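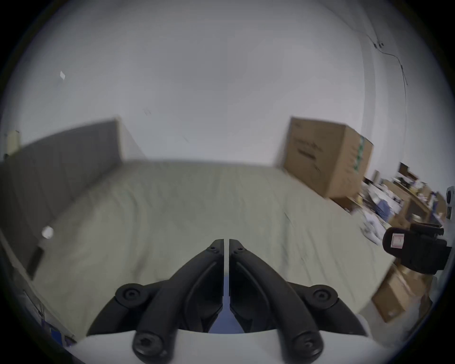

Issue 25, page 6

Folding the unfoldable: a guide to laundry for people who have given up

There are two kinds of households. In one, the linen closet looks like a hotel's. In the other, somebody opens the door with a shoulder ready. I have lived in the second kind all my life, and what follows is the method that got me as far as the hallway of the first.

We start with the thing everyone dreads.

The fitted sheet

Hold it the long way with the elastic facing you and put a hand inside each of the two top corners. Bring your right hand to your left and flip the right corner over the left, so one sits inside the other like a hat on a hat. Run your free hand down the edge until you find the next corner, which will be hiding. Tuck that one in too, then the fourth. You should now be wearing a sheet on one hand and feeling slightly foolish.

Lay it on a flat surface. The bed will do, provided the bed is made, and if the bed isn't made you are probably holding the reason. Push the elastic edges inward until you have something that could pass for a rectangle at a distance. Fold in thirds lengthwise, then in thirds again. Smooth it with your forearm. If it bulges in the middle, put it at the bottom of the pile and let the towels do their work.
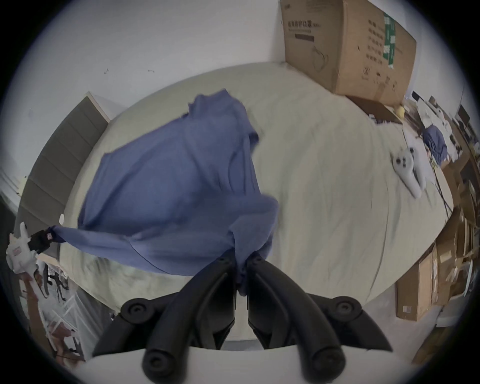 By Emilian Bratu
October 2020

Big loose shirts, nightgowns and anything with wandering sleeves

Lay the garment face down. Pull the hem straight first and the shoulders second. I did it the other way for years and blamed the shirts. Fold one side in to the middle, then double the sleeve back on itself so it lies flat along the fold. Do the other side. Bring the hem up to the collar, and fold once more if your shelf is shallow.

Mine is a Bettencourt shelf, bought from a catalog that described it as generous. It holds six shirts if five of them are thin.

For very soft cotton, skip the last fold and roll from the hem. The creases come out gentler and you can see what you own without digging.

Duvet covers

Turn the cover inside out and lay it on the bed, opening toward the foot. Put the duvet on top, match the corners, and tie them if your cover has ties. Now roll the whole business from the head down like a sleeping bag. At the bottom, turn the open end of the cover around the roll, close the buttons, and unroll. The first time I tried it I ended up with a duvet on the outside and a cover on the inside. Check which way around the cover is before you roll.

To store a spare cover, fold it in half with the buttons done up, then in half again, and keep going until it fits inside its own pillowcase. The matching set stays together, and you can stop hunting for the second pillowcase in November when the guests are already in the driveway.

Towels

Thirds lengthwise, then half, then half again. Folded edge out. My aunt in Tandbridge folds hers in quarters and we no longer discuss it.

Socks

Buy all the same kind.

Next issue: ironing, and how to arrange your life so that it rarely comes up.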